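Charlas > Robótica > Demostración manual y teleoperación
Tiempo de lectura: 3 min

Notas del orador - Enseñar una tarea con pinzas de mano
13 de febrero de 2023

Apertura. Presentarme y decir de dónde salen los datos: proyecto Ondex, fase de demostraciones, laboratorio de Dadurdale. Avisar de que no voy a hablar de arquitectura de red. El tema es la captura y lo que se pierde en ella.

Primer bloque: teleoperación. Empezamos con un par de brazos maestros Flamden. El operador mueve el maestro y el esclavo replica las articulaciones. Ventaja: la trayectoria grabada es ejecutable por construcción, ya está en el espacio articular del robot. Inconveniente: sin retorno de fuerza el operador compensa con la vista y va despacio. Mediana por episodio en la tarea de cesta: 67 segundos. Dejar la cifra en pantalla y seguir.

Segundo bloque: pinzas de mano. El operador sostiene una pinza en cada mano y hace la tarea directamente, sin robot delante. La pose de cada pinza se obtiene de la placa de marcadores montada encima; la apertura de las mordazas se registra aparte, por cable. La misma tarea baja a 25 segundos de mediana. Aclarar que es el mismo grupo de operadores en ambos casos.

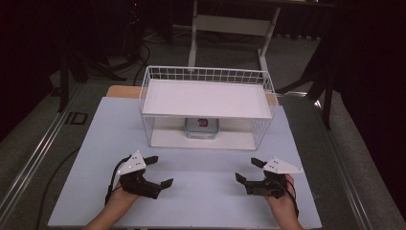
Hay que fijar bien la condición inicial. En nuestro protocolo cada episodio empieza con las dos pinzas abiertas, delante del objeto y en reposo durante ocho fotogramas. Si el operador arranca ya en movimiento, la política aprende un transitorio que el robot no puede reproducir desde parado. Lo descubrimos tarde, con una tanda entera grabada.

Oclusión. Es el fallo más frecuente. Al inclinar la muñeca para entrar por debajo de una superficie, la placa gira y deja de verse desde parte de las cámaras externas. Regla actual: huecos cortos se interpolan; si el hueco coincide con el cierre de la pinza, se descarta el episodio entero. (Si preguntan por el umbral, remitir al anexo.)

Cables. Tiran de la muñeca al final del recorrido y sesgan la orientación. Los pasamos junto al antebrazo, con holgura. No elimina el problema - lo reduce lo suficiente para que no aparezca en la comparación de poses.

Tercer bloque: transferencia al robot. Una trayectoria humana no tiene por qué ser alcanzable. Filtro de Stamatopoulos, así lo llamamos en el código: cinemática inversa sobre cada pose, límites de velocidad, colisión entre brazos. De 419 episodios grabados con pinzas, se pierde alrededor del 8 % en este paso. Casi todo por colisión entre codos, que el operador no percibe porque los suyos se doblan de otra manera.

Pausa aquí. Suele haber una pregunta sobre si conviene mezclar ambas fuentes. Respuesta corta: sí, con una etiqueta de origen en cada episodio y sin igualar las velocidades a la fuerza. Lo probamos remuestreando la teleoperación al ritmo de las pinzas y los contactos quedaban demasiado bruscos.

Si sobra tiempo, enseñar la curva de aprendizaje de un operador nuevo. Si falta, saltar a la tabla de motivos de descarte y dejarla puesta durante las preguntas.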